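Nivell Headset Capture Set: data card
Last edited 2021-03-13

What's in it

Head and hand tracking logs from the Asodex standalone headset, recorded while people did short jobs at a desk. There are 521 sessions. Each one is a folder with a pose log, a hand log and a plain text notes file. Some folders also have stills. The stills were never synced to the logs, so don't try to line them up by timestamp.

Read this before you believe the numbers

The vendor's sheet says the headset tracks at 90 Hz. Our logs say it reports at 90 Hz, and those are two different claims. When the cameras lose a hand, the runtime keeps sending poses and fills the gap with a guess. The confidence flag is supposed to drop when this happens. In our logs it often stays at full while the hand slides off sideways through a desk. We left those stretches in and marked the ones we caught in gaps.csv. We will not have caught them all.

I also have doubts about the room-scale figures people quote for this class of headset. Ours were recorded in one room, under one set of ceiling lights, with the boundary drawn fresh each time. If you train on this and get good results in the same room, you've learned something about the room. 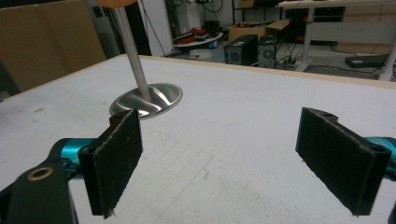
File layout

sessions/ has one folder per session, numbered from 001. Numbers are in order of upload, so they tell you nothing about order of recording.
pose.csv gives time, position in metres and rotation as a quaternion, w first. The older Hivell loader expects w last and won't complain if you get it wrong.
hands.csv has the left hand, then the right. Empty cells mean the runtime sent nothing.
notes.txt is whatever was typed at the time. Spelling and colour names are not cleaned up.

Known problems

Firmware changed in November, partway through recording. Around 135 sessions are from before the update and their hand scale looks a bit small. We asked the vendor and got a link to the release notes, which say "tracking improvements".

61 sessions have a jump in the first second where the headset re-centres. Trim it yourself or use the --skip-start option in the Ivanyshyn tools.

Controller data was dropped. The logged battery level went up during use in too many files to trust the rest.

Licence

Free for research and teaching. Please don't use it to advertise a headset.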